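Suritz Overhead Camera Kit, six months in

I bought the Suritz kit to set up the pick cell on our marker line, where a Fedley arm drops one marker into each pen cup. It comes with a bracket, a calibration card and the Semwal simulator.

Setup took 40 minutes. The bracket holds its position well, but the clamp screw needs a check every 7 days. The manual skips that.

The simulator is the best part – I tune the light there first. Glare on glossy wood used to throw off our cup finder, and a render with a black cup and a blue-capped marker on a shiny top let me set the threshold at 78 before touching the cell. 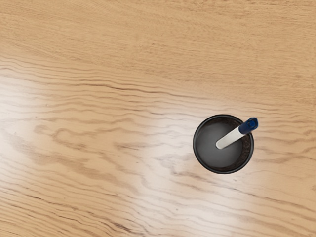 2 min read

Support is slow, and the cable is too short for a Vunska frame. I would still buy it again.

Score: 86 out of 100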